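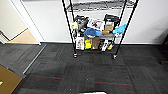 Zollus Shelf Kit, pre-use safety check, with my comments

I've had the Zollus on trial at our Illcombe office since August, and before I tell Rarnedville whether to buy one I wanted a proper walk-through on paper. The kit is a mobile picker with a subscription for the grasping software, and it's sold for stockrooms a lot tidier than mine! My test rack is the black wire one on casters, with the middle level crowded and a blue bag hanging a little over the shelf edge, so items 3 and 4 got most of my attention. Dobos did the install and left me their blank form, which I've filled in below.

1. Emergency stop, on the unit and on the handset
OK. Both cut the arm right away. The handset button is stiff, and I'd like a bigger one.

2. Floor and drive path
OK with a comment. It drives fine on carpet tile. The manual wants door thresholds checked one by one, and I've only done the stockroom door so far.

3. Rack stability
NEEDS ACTION. Casters must be locked or chocked before any pick. The form just says "shelving secured" — too vague if you ask me. Please add a line for wheeled racks.

4. Overhang and loose packaging
NEEDS ACTION. Nothing should stick out past the front posts when the arm is working. Soft bags are the worry, boxes much less so. Push them back first.

5. Grip force limit
OK. Set to the soft goods profile. I checked it again after the software update and the setting had held.

6. Speed near people
OK. Slows down when I walk up. It's a bit jumpy about rolling chairs, but I can live with that.

7. Cables and charger
OK. Charger is on its own outlet, cord runs along the wall.

8. Log review
OK. 2249 picks logged, 216 of them flagged as retries. No contact alarms. I read every retry note (yes, all of them) and most were bags.

9. Service interval
Due at 3178 picks according to the handset, so we have almost 300 to go before I start nagging Dobos for a slot, if I want them here early — and I do.

Result: pass for supervised use, items 3 and 4 to be rechecked before anyone runs it alone.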